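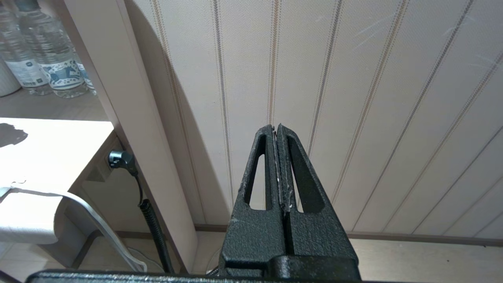 Vy Võ says a room should be finished down to the baseboard before anyone carries a chair into it, and that is still how we work at Stidside. Walls first, then the trim, then shelves, then whatever the customer wants to put on them.

Stidside is a small interior finishing shop. We hang wallpaper, fit paneling and baseboards, and put up shelving in homes, offices and break rooms. Horacio Insaurralde started the business in a one-bay garage on Gaete Street with a pasting table and a used van. There are nine of us now, and the shop has moved to the old Hernov building, where we have space to cut shelves indoors during the winter.

Most of our jobs are single rooms. A typical one takes seven working days from the first measurement to the last coat of touch-up paint. Hallways go faster. Kitchens and pantries take longer, mainly on account of the shelving, which is cut to fit each wall.

Stripes are a large part of what we do. Thin vertical stripes in tans and grays have been popular with our customers for years, and they show every mistake. A strip hung slightly out of plumb can be seen from the doorway. We mark a plumb line on each wall and start from that instead of the corner, as corners in older houses are seldom straight. If your house leans, we will tell you before we order the paper.

We keep sample books at the shop and lend them out for a week. Please look at the samples in the room where they will go, in the evening as well as at noon. Light tile floors throw a lot of light back up onto a wall and can make a beige look pinker than it did in the book.

Our Clelau shelf line is built in the shop in two finishes, cream and light oak. The standard depth suits bottles, jars and folded towels. Other depths can be ordered.

Estimates are free within 20 miles of the shop. We return calls after 4 p.m., when the crews are back.

Last updated: February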